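The little blue bag, and why I keep packing it

I've been meaning to write about bags for ages, and since the heating is off and I'm stuck at the desk in two sweaters, today is the day. If you've been reading for a while you know I have a problem. There's a hook by my front door that has pulled out of the wall twice under the weight of totes, and I still came home from Titwood with another one.

The one I want to talk about is the navy one. Small, boxy, soft sides, two handles and a zipper. I call it the lunch bag, though it's carried lunch maybe four times. Mostly it holds whatever I'd otherwise be digging for at the bottom of my backpack: charger, hand cream, the good scissors, a granola bar from February that I refuse to throw out on principle.

What I like about a boxy bag is that things stay where you put them. In a flat tote everything slides into one corner and makes a lump against your hip, and then your keys are under the lump. With a boxy one you can stand things up next to each other like books. I put the tall stuff at the back, the flat stuff down the sides, and soft things on top so the zipper has something to glide over. (If I put the scissors on top I always regret it.)

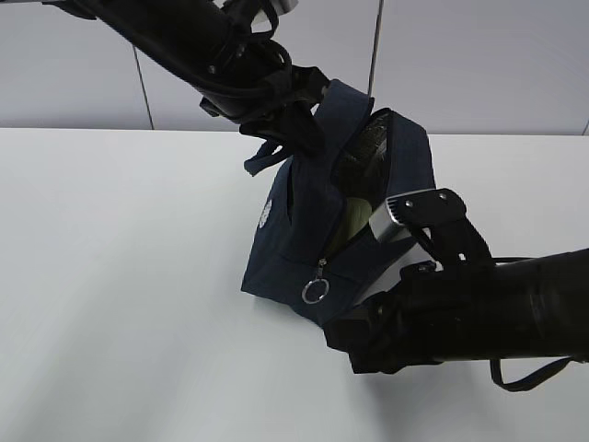
My friend Gintarė is a roller. She rolls everything, even dish towels, even a folder once, and she swears she gets more in. I tried it her way for a week and my bag looked like a tray of cinnamon rolls, very pretty, but I couldn't find one single thing without unrolling three others. So I went back to folding. She thinks I gave up too soon and she's probably right!

The zipper is where most of my opinions live. A soft bag wants to fold in on itself right when you're closing it, so you need one hand to keep the thing from slumping and the other to pull. I used to yank it one-handed while walking to the bus and I wrecked a perfectly decent Jekico pouch that way, chewed the lining right into the teeth. Now I set the bag down, hold the top edge near where the zipper starts, and pull slowly. If it sticks I go back an inch and start over. And I tuck the handles out to the sides first, because a strap flopping over the opening will find its way into the zipper every time.

A graphite pencil rubbed along the teeth helps too. My neighbor Priit told me that one. He does it to his tent every spring.

Handles! I have feelings about these as well. Short ones are fine for the hand and useless for the shoulder, and long ones drag on the floor when you set the bag down on the bus (don't look at the floor of the 2, just trust me). I like a fabric handle that's a bit floppy, so you can push it out of the way and see what you're doing. Stiff ones stand straight up and poke you in the wrist the whole time you're packing.

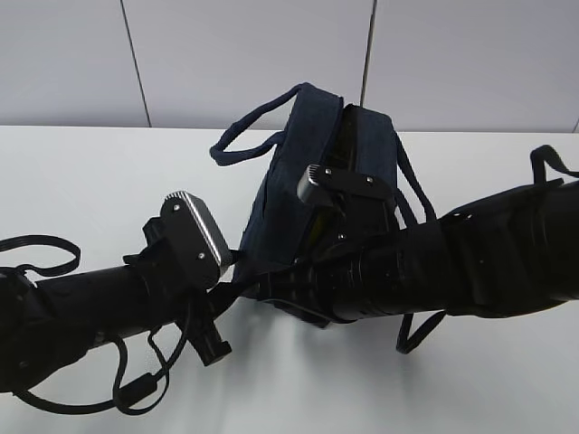 Page last changed: Wed 13 November

Okay, washing. A couple of you asked after my post on the big canvas tote, so let me say what I do with fabric bags, and please check your own label first because I'm not paying for anybody's shrunken bag. I turn it upside down over the sink and shake it. You would not believe the crumbs. Then I go into the corners with an old toothbrush, dry, before any water gets near it. After that it's cool water with a tiny bit of dish soap, and a sponge on the outside only. Dark navy shows every streak if you leave soap on it, so I wipe it down with clean water at least twice.

To dry it I stuff it with a towel and leave it standing up with the zipper open overnight. That brings the boxy shape back. The first time I hung mine by one handle and it dried with a lean, and it had that lean until summer.

Natália asked me if it's worth paying for a fancy one. Her sister has a Jaunzems that she treats like a pet. I held it at a birthday party and yes, it's lovely, the seams are beautiful and it stands up all by itself. But I'd be scared to put a banana in it. For everyday I'd rather have a plain cloth one I can throw on the floor of the car. The only thing I'd be picky about is the seam at the base, where the front meets the bottom. Give it a good tug in the store. If you can see the stitches spread, put it back on the shelf.

And look at how the bag sits. I set every bag down on a flat surface before I buy it, which embarrasses whoever I'm shopping with. If it tips over with nothing in it, it'll tip over with your lunch in it.
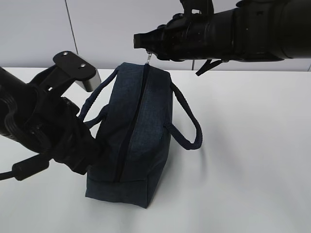
Navy bag standing up, zipper pull at the top.

Speaking of zipper pulls, the tiny metal ones are hard on cold fingers. I add a split ring to mine, and if I'm feeling crafty, a scrap of ribbon. Yuto put a bright orange shoelace on his and now he can find it in the dark, and so can everybody else on the train. I'm a bit jealous of it.

Next up I want to sort out the bag of bags. You have one too, I know you do. Mine lives behind the kitchen door, it's an enormous Ranen shopper with all the others stuffed inside, and when I open the door too fast it falls over and they come sliding out across the floor. I'm going to empty it this weekend and be strict about it. Gintarė is coming over to help, so there'll be rolling.

If you've got a way of storing soft bags that keeps their shape, leave it in the comments. I tried magazine holders and the handles stuck out all over the place.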